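Runholm bench kit: equipment plan and budget notes
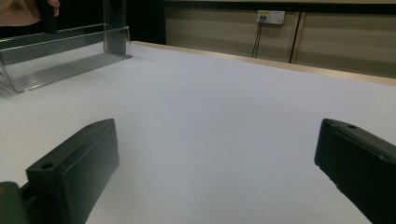
Eilif Granström

Hello, and thanks for opening the README before the spreadsheet! This folder holds our buying plan for hand-held grippers and the tables they get used at, and it's meant for anyone at Runholm who has to sign for things.

What we want to buy

grippers: 10 hand-held units, two-finger, from Thoroddsen
spare fingers: 12 pairs (we were stingy last time, and I regretted it by September)
clear racks: price still open, Foltodberg is quoting
tables: white matte top, wide enough to leave a good stretch free between the rack and the person holding the gripper
power: check for a wall outlet behind each table before you settle on a spot, please

Columns in budget.csv

item, supplier, quantity, unit_price, needed_by. Prices are in dollars before shipping. The Truline mounting screws come in boxes of 50, so quantity there means boxes.

Still missing: a line for repairs. Send me your guesses, even wild ones.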